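2026-06-07

Notes from the open day at Sostness, Romgate site

I went for the session on handling rules for shared work cells. Sostness sorts lost property for transit operators, so the arms there pick up things that belong to other people, and the rule book is written with that in mind. It has 13 rules and fits on two pages. We were given a copy at the door and walked over to cell 195.
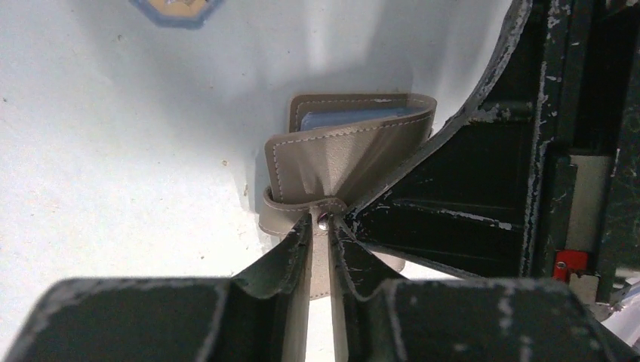

Rule 4 covers personal items and took up most of the talk. Force is set by the weakest part of the item, and anything that might hold ID or bank cards stays in view of the cell camera until it is bagged. A wallet like the taupe one, with pale blue cards or sleeves showing at the top and the fingers closed right at the snap, raises a fair question about where to grip. The current text only says "clear of openings." Our guide said a line on fasteners is being drafted for July.

Wear was the other topic. Fingers are inspected every 200 picks. Chipped paint gets logged, but a burr on a gripping edge means the finger is changed before the cell restarts.

Parking at Romgate is tight, so take the Manzano bus. The rule book can be ordered from the front desk as document 2711.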